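Cookware and Work Surface Inspection - Tedstead, Prep Bay 2
Date: Jul 14, 2024
Inspected by: Ivan Kobzar
Reviewed by: Marlina Simanjuntak
Form: Hangate general checklist, short version
Previous inspection: January

Ratings used: OK, Monitor, Repair, Remove from use.

Section A - Tabletop

A1. Surface free of splits and raised grain: OK
A2. Surface finish intact where hot pots are set down: Monitor
Comment: Slight dulling toward the back. No blistering. Check again at the next inspection and do not refinish before then.
A3. Table level in both directions: OK
A4. Table steady under load: OK
Comment: Tested with 68 lb in the center. No movement at the joints.
A5. Gap between tabletop and wall panels clean: Repair
Comment: Crumbs and dried starch along the back wall. Brush out, then wipe with a damp cloth. Do not pour water into the gap.

Section B - Wall panels

B1. Panels fixed firmly on all three sides: OK
B2. Brick-pattern surface free of grease: Monitor
Comment: The rough texture holds residue in the joint lines. A flat sponge misses it. Use a soft brush and dish soap, working from the top course down.
B3. Corner profiles tight, no sharp edges: OK
Comment: Left rear profile had a burr in January. Filed down and closed out.

Section C - Stockpot

The pot was checked cold and empty, with the lid off for C2 through C5 and back on for C6. It was then returned to its place on the table.
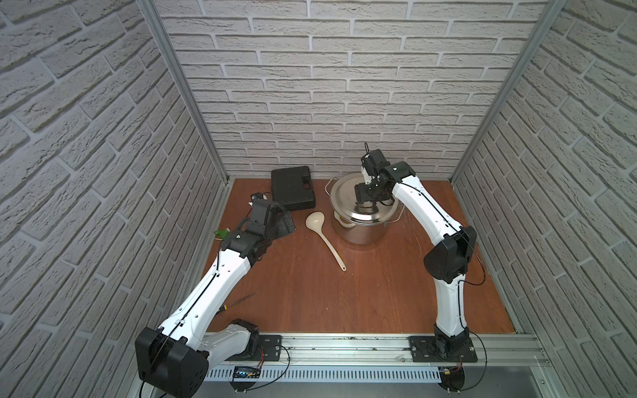 Stainless steel hides wear well from the outside, so most of the time in this section goes to the inside of the base and to the places where the handles join the wall.

C1. Outside wall free of dents that affect standing: OK
C2. Inside base free of pitting: Monitor
Comment: A few small white marks. They came off partly with vinegar, which points to mineral scale. Salt should go in after the water boils.
C3. Base flat: OK
Comment: Straightedge across the base in two directions. No rocking on the tabletop.
C4. Handles tight: OK
C5. Rim free of nicks: OK
C6. Lid seats evenly: OK
Comment: Lid turns freely through a full circle without catching.
C7. Lid handle tight: Repair
Comment: Quarter turn of play. Tighten from below and recheck after 12 uses. If it loosens again, order a new screw from Jasińska - the old thread is probably worn.

Section D - Handling

D1. Full pot moved by two people: Not observed
Comment: No full pot was moved during the visit. The rule stands.
D2. Pot set back from the table edge when in use: OK
D3. Lid lifted away from the face: Not observed
D4. Dry cloths or mitts within reach: Repair
Comment: One pair found, damp. Damp mitts pass heat quickly. Add a second pair and hang both to dry.

Reviewer's remarks (M.S.)

A5 and D4 were both open in January and should not appear a third time. C7 can be done with a hand screwdriver and does not need a work order. I agree with Monitor on B2. The Gusen bay has the same panels and a brush has kept them clean.

Open items: A5, C7, D4
Items to monitor: A2, B2, C2
Removed from use: none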